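Robot keeps losing the headphone cord when winding it, two arm setup. Grip or software?

Asked in: School and Club Robotics > Competitions and Projects
Tags: two-arm, cables, teleop, student project

Sorry if this is in the wrong section. Our club is doing the tidy-up task for the Sketgate student challenge in January. You get headphones with the cord all over the place and the robot has to wind the cord and put the headphones down neat. No humans touching anything once the clock starts. We have two small arms and we drive them by hand to record runs, then train on the runs. 200 runs so far, most of them on just the winding part.

Problem is the second wrap. First wrap goes ok maybe half the time. Then one arm has to let go and re-grab and the cord springs open, or the fingers close on nothing, or they close on TWO strands and then its a knot. This is from the wrist camera on one arm:
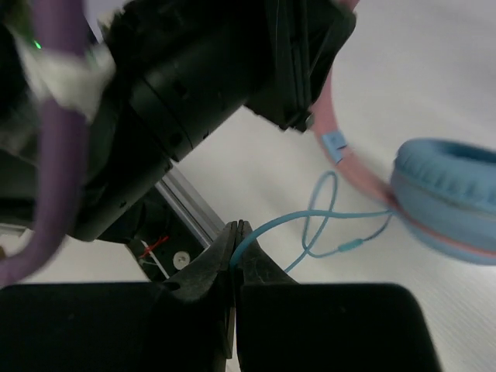

Page last changed: Sun 29 December (tags edited, 2 answers)

So things we tried already:

Slower closing speed. Helped a little. Runs got way too long though.

Grabbing farther from the ear cup. More slack to work with but the loop flops over.

Rubber bands on the fingertips. Do not do this, they rolled off and we lost a whole afternoon figuring out why the grip position was off.

Changed cords. The thin one springs less but it's harder to get hold of off a flat table. Fingers come down and just push it along.

Our lead says its a data problem and we need another 200 runs. I think the fingers are wrong. We can't agree and the deadline for hardware changes is before the one for software, so if it IS the fingers I need to know like this week.

Also does anyone know if you can use a prop or a hook on the table? The rules say "no fixtures" but a hook is kind of a tool?? We asked and got no answer yet.

More background if it matters. Same policy does fine on picking up a sock and dropping it in a bin. The soft stuff is not an issue, it's only cords. Motor zero is redone every session. We average out at 3,608 steps for a full attempt and the limit in our config is set a bit above that, so there's not a lot of room for going slower. Best one ever was 3,459 and that was with me driving, not the policy.

Table from above, both arms in the middle of it: 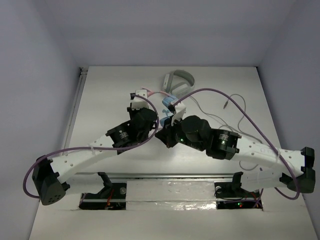

Are your two grippers ever that close together when you START the wrap? Assunta Ferraro wanted to know that before answering anything else, and the asker wrote back yes, pretty much every time.

Answer 1 (marked helpful)
by Assunta Ferraro

OK then I'd say it's neither one, or a bit of both. It's where you re-grab.

We did cords for the Costa cup last season and had the same fight in our team for weeks. If both hands are near each other there's hardly any cord between them, so when one opens, the spring in the cord goes straight to the other hand and you get that pop. Leave a longer piece between the hands. For us a hand width was good. Yours will depend on the cord.

Stuff that worked, in the order I'd try it:

Hold, THEN move, then let go. In our recordings the driver was opening one hand while the other was still travelling. You don't notice when you drive. Watch your recordings at half speed and look only at that moment.

Pin the cord. One arm presses it to the table with closed fingers, other one takes the next grab. Ugly but it holds the loop. No hook needed so no rules problem.

Throw out the bad runs. We kept everything at first because it felt like a waste. Runs where the driver fumbled and fixed it three times were teaching it to fumble. We dropped a big pile of them and it got better the same day.

Start from different layouts. If every run starts with the cord in the same place it will learn the place.

On the fingers: worn smooth tips are bad for thin cord, sure. Strip of grippy tape, flat, not wrapped around. Then redo your zero with the tape on. That's a ten minute change so just do it before your deadline and stop argueing about it.

I would not record another 200 before you've looked at the ones you have.

Comment from asker: ok the opening while moving thing, just checked four runs and we do it in all four. ugh. thank you

Answer 2

buy better grippers. the Givov ones have soft pads. problem solved

Comment from asker: we have no budget left, and parts had to be declared in the fall

Answer 3

Can't help with the winding but on the hook question. I was at the Asau regional and a team had a peg clamped on the table edge, got told to take it off at check-in. They were allowed to use things that came in the task kit itself. So if there's a second object in the kit you could lean the cord on that. Don't quote me, rules might be diffrent for yours. Get it in writing.

Also try practicing with two pairs out. If your kit has more than one, the cords from one get in the way of the other and a policy trained on a single pair goes to pieces.

Comment from asker: we do have two. Put both out after reading this, back of the table, and had a go at it with the pink pair:
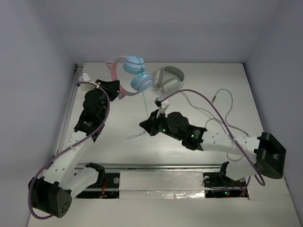 Good, keep the second pair in for a decent share of your runs, Assunta Ferraro replied, and move it between runs or the policy will just treat it like part of the table. She also said to score the first wrap and the second wrap separate, so you can tell which one you broke when you change something.

Comment from asker: will do. Doing the tape tomorrow and redoing zero. Will post back if the second wrap holds, if not I'll probably post back anyway

Comment: any update on this? same issue with a charger cable, ours is stiffer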